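Filed under: Fleet and Equipment > Automated Vehicles > Before You Buy

Print this page | E-mail to a colleague

Route and purchase checklist for the automated minibus, with comments

Prepared by Roksolana Yurchenko for the Emberg project, May

Hello everybody, and thank you for being so patient with me over this one. Several of you asked for the checklist on its own, without my notes, and I did try, but the notes are where most of the money is hiding, so they've stayed in. Please fill in a copy for each stretch of road as you drive it (passenger fills in, driver drives, please, I shouldn't have to say it but I will) and send it back to me before we sit down to the order.

The vehicle we're pricing is the Busto, the smaller of the two that Clolden offer, with the standard sensor set. Bilyk have quoted separately for the mapping and for the yearly re-survey. Where I write "extra" below I mean that it isn't in either quote and will have to come out of our own pocket.

Marks: OK, LOOK AGAIN, or COST. If you put COST, say what for, even if you can only guess at the sum.

PART A. BEFORE YOU SET OFF

A1. Survey car insured for work use, papers in the glovebox. OK
Comment: Please check the name of the policyholder as well. We caught a mistake there in the spring and it took a good many phone calls to put right.

A2. Windscreen clean inside and out. LOOK AGAIN
Comment: Do the inside too! And clear the top of the dashboard before you go. Pale folders and sandwich wrappers show up in the glass and make the recordings tiresome to work from. Bilyk charge for going through them by the hour.

A3. Recording started, clock agrees with your watch. OK

A4. Spare storage in the bag. COST
Comment: We've been borrowing drives from the office and giving them back half full, which isn't fair on anybody. I've put 112 euros in the budget for our own.

A5. Route sheet printed, with the planned stops on it. OK

PART B. OPEN ROAD AND VILLAGE APPROACHES

B1. Edge lines and centre markings present and in fair condition on both sides. OK
Comment: The Busto can manage without lines where the map is good, or so the brochure tells us, but Clolden's own form asks for them and the man who does their site approvals goes by the form. Note any stretch where the paint is worn, and be generous about it. If you're wondering whether it counts, it counts.

B2. Islands and keep-right signs. LOOK AGAIN
Comment: I'd like each island written up separately, with the markings that lead into it and any arrow painted in the lane. An island at the entrance to a village is where traffic slows, where the lane shifts over and where walkers may be hoping to cross, all within a short distance, and it takes more mapping time than a long dull stretch of field.
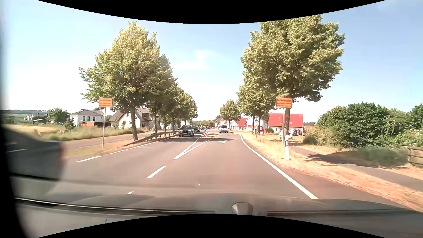

Village approach: island with blue arrow sign, arrow marking in our lane.

Look at what's growing as well. Where there are big trees close to the road the positioning signal can suffer, and the shadow falling over the markings is something Clolden have asked us about twice. I've told them we'll send recordings from morning and late afternoon so that they can judge for themselves. If they then say we need the better receiver, that's COST, and I want it in writing before we sign and not after.

B3. Guardrails, fences and posts close to the lane. OK
Comment: Just say which side and where they start. No need for more.

B4. Oncoming traffic at the narrow places. LOOK AGAIN
Comment: Make a note when you meet anything wide, especially farm traffic. At harvest time it's another world out there, so somebody will have to drive the whole route again then, and I've kept fuel money back for it.

B5. Speed difference. LOOK AGAIN
Comment: I'm afraid this is the one that could cost us the open road altogether. The Busto is offered to us with a top speed of 40 km/h, and other drivers will want to get past. If we find we can't live with that, the larger model comes into play and the whole sum changes, so please don't be polite about it. Write down where you'd have been cross sitting behind us.

PART C. INSIDE THE VILLAGES

C1. Narrowings, planters, blocks and anything else set into the road to slow people down. COST
Comment: Measure the clear width between them, at the height of the tyre and again at the height of the mirrors. Do it with a tape. I know that it means getting out of the car and that people come to their gates to ask what you're up to, but a figure read off the recording won't do, and Clolden were quite firm with me. The clearance they want on each side of the vehicle is more than you or I would leave if we were driving ourselves.
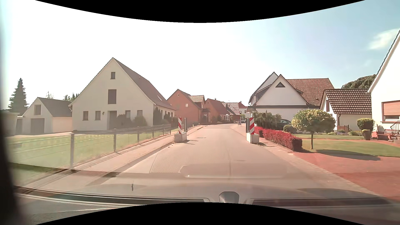

Residential street, narrowing between two concrete blocks with striped panels.

Narrowings also raise the question of who waits for whom. A person lifts a hand from the wheel and it's all settled, and the Busto can't do that, so it will tend to hang back. Clolden sell an outside display that tells other drivers it's waiting. It's extra, and I've left it in the budget as a line with a question mark against it. Have a think whether your stretch would need it, and how often.

C2. Manhole covers, patches and changes of paving. OK
Comment: It's mainly for the comfort of people standing up. A change from asphalt to small paving is worth a word, a cover that rattles is worth two.

C3. Hedges and garden plants near the edge of the road. LOOK AGAIN
Comment: In the trial on the yard a bit of shrub leaning out was enough to make the vehicle stop and have a think. We can't go about trimming people's hedges, but we can ask nicely, and a letter costs us a stamp. Please note house numbers only, and don't photograph anybody's front windows on purpose.

C4. Parked vehicles. LOOK AGAIN
Comment: Which side, and at what time of day. It's the evenings that worry me, when everyone's home. So far all our visits have been in working hours, so somebody please volunteer for a later one.

C5. Driveways opening straight on to the route. OK

C6. Stop positions. COST
Comment: Level kerb, room for the ramp, a lamp near enough to see by. If there isn't a lamp, tell me, as a new one is by far the dearest thing we could find ourselves paying for at a stop, and I'd sooner move the stop along a bit.

PART D. FOOTWAYS, LIGHTING AND VERGES

D1. Street lamps. LOOK AGAIN
Comment: Position and side of the road. They're useful to the mapping people as fixed points, so a lamp post that's due to be replaced matters more than you'd think. Ask the highways office what they've got planned before we pay Bilyk for a map that will be wrong by the following summer.

D2. Verges. LOOK AGAIN
Comment: Tall grass and wild flowers are lovely and I wouldn't see them cut for the world, but when they wave about next to the lane the sensors may take an interest. Say how close they come to the edge line.

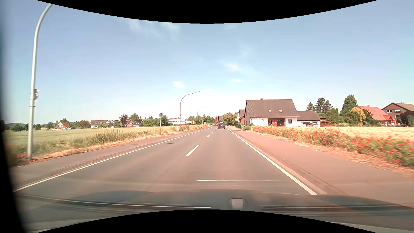 Mowing dates can be had from the district, and I'd ask them for the whole season in one go. If our stretch is mown late, we may want to start passenger service after that, which also moves the first payment to Clolden and gives us a little breathing space.

D3. Footways and how they're separated from the road. OK
Comment: Kerb, strip of grass, or nothing at all. Where a footway simply stops, put a mark on the map so we can see where people will step out.

D4. Mobile signal. LOOK AGAIN
Comment: The control desk needs to be able to speak to the passengers everywhere along the route. Try an ordinary phone call, not just the bars on the screen. The remote supervision contract comes to 1,141 euros a month whether the line drops or not, so let's find the bad spots first.

PART E. THE MONEY SIDE (to be filled in with me)

E1. Purchase or lease. Still open. I lean towards leasing for the first spell, as the sensors will be old hat before the seats wear out.
E2. Charging point at the depot. COST. Quote awaited, electrician has been.
E3. Map and yearly re-survey. Bilyk's quote in hand, valid until the autumn.
E4. Training for the attendants. Included by Clolden for the first group only. Anyone joining later is extra.
E5. Cleaning of the sensor covers. Included in nothing whatsoever, so it's ours.
E6. Spare windscreen and spare sensor covers kept on the shelf. COST. I'd want them here from the start, the delivery times are dreadful.
E7. Contingency. I've put 10 per cent on top of everything. I'd have liked more, but I was asked to be reasonable.

Bring the filled-in sheets to me in person if you can, there's usually coffee before nine and I like to hear the bits that don't fit in the boxes.

R. Yurchenko

Print this page | E-mail to a colleague

Comments

Dagmar, depot office
Could we have a line for sun in the driver's eyes? I did the westward leg in the evening and had trouble seeing the signs, never mind a sensor.

R. Yurchenko
Lovely idea Dagmar, it'll go in as B6. Does this mean you're my volunteer for C4?

Pieter
On C1, does the measured width include the base of the block or only the panel? They aren't always flush on the ones I've done.

R. Yurchenko
Both please Pieter, the narrowest at each height. Sorry, I should have put that in.

hk_buses
We looked at leasing one of these in our district and the return conditions had a clause about scratched covers. Worth reading the small print on that before you choose.

Marlies
Is there a version of this with bigger boxes? My handwriting won't fit in Part D.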